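Stitmont Parallel Text Reader's Stand, Model 104

The Stitmont is a desk stand for translators who work from a printed source. It holds two open books, or one book and a stack of loose pages, side by side at the same height and angle. It was designed with Bonifacio Casado, who translates novels from Spanish and wanted to check a published version against the original without a book sliding into his keyboard.

Each ledge has its own page clips. The clips are padded and open wide enough for a thick hardcover dictionary. A line guide runs across both sides, so you can mark your place in the source and in the draft together. The guide lifts off if you don't use one.

The back panel tilts to 10 positions. Most people who work at a laptop leave it at one of the steeper settings. For handwriting on a draft, lay it nearly flat and lock the hinge.

What comes with it
Stand with hinge and back panel
2 book ledges
10 page clips
Line guide
Cloth storage bag

Not included: the Chiang clip-on lamp, which fits the top rail and is sold separately. The older Gulladen lamp does not fit this model.

Changes from the previous version
The ledges are deeper, and the feet have been moved out toward the corners. Several customers told us the old stand tipped back when a heavy bilingual dictionary was on one side and nothing on the other. Clips from the previous version will work on the new ledges, but the old line guide is too short.

Care
Wipe with a dry cloth. Do not oil the hinge. If it loosens, tighten the screw on the left side a quarter turn at a time.

Ordering
Orders from translation programs and literary centers can be paid by invoice. Please put the name of the program on the order form. The Celline carrying case is out of stock and will be back in September. You can order the stand now and add the case later at the same shipping rate.

Page updated 10 Jun 2024

Replacement clips and line guides are listed under Parts.

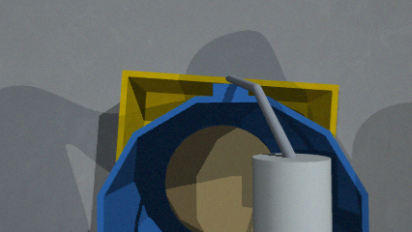
Returns are accepted on unused stands in the original box. Write to us before sending anything back, and include your order number.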